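Griris handling project
Progress report to Thygesen, second period
Prepared by Poul Thoroddsen, Skulwood
12/06/2020

1. Work since the last report

The bench at Farnis has been in regular use throughout the period. We logged 529 pick attempts on household goods, of which 389 were counted as good under the rule agreed with you in the first period (item lifted clear, held, and set down without a drop). Most of the misses were on soft packs and thin items. Boxes and bottles gave much less trouble.

The demonstration day promised in the work plan was held at Farnis in July. We had 21 visitors, mainly from packing and retail firms, plus two of your own staff. They came through in small groups so that everyone could stand close enough to see the fingers.

2. The demonstration

Each group got a short talk and then watched the arm work on a carpeted table. We kept to ordinary shop goods - bottles, a spout pouch, a folded microfiber towel, a small snack bag and a flat white product box. Visitors were free to ask for a different item at any point, and most groups did.

The box drew the most questions. It is long and flat, and several people wanted to know how the gripper deals with something that offers so little height to hold.
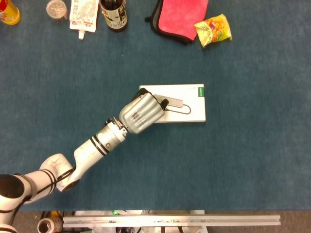 Figure 1. Gripper at the left end of the flat box, demonstration day, Farnis.

Our answer was that approach angle matters more than grip force on this kind of package. We are still tuning it. One visitor asked about printed lids and whether the picture on a box could be mistaken for a real object lying on top. We have seen this a few times in testing and have added it to the list for the next period.

The second half of each session was given to thin items. We told visitors beforehand that this is the weakest part of the work, and the misses on the day were in line with the log. Closing the fingers on something that lies almost flush with the carpet takes a slow approach, and two groups ran over their time.
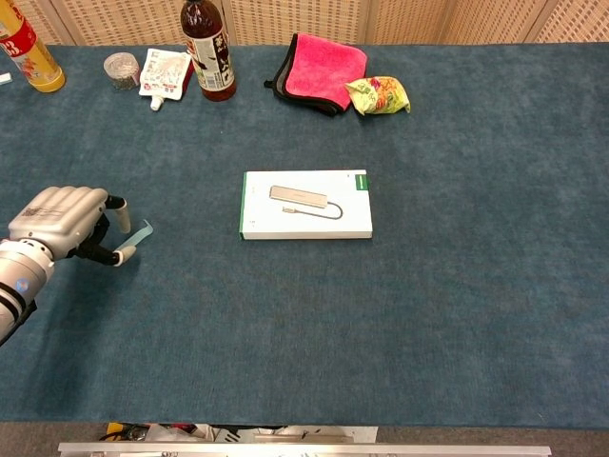 Figure 2. Fingers close to a thin, light-blue strip, with the product box in the center of the table.

3. Feedback

Five firms asked to be kept informed and one has offered to send sample packs. The main complaint was speed. Visitors also wanted to see goods in a pile, where ours were mostly set out in a row along the far edge. Both points are fair.

4. Next period

- Repeat the thin-item tests with a revised fingertip
- Start trials with touching and overlapping goods
- Send the visitor notes to Thygesen in full

Spending is within the approved budget. No change to the end date is requested.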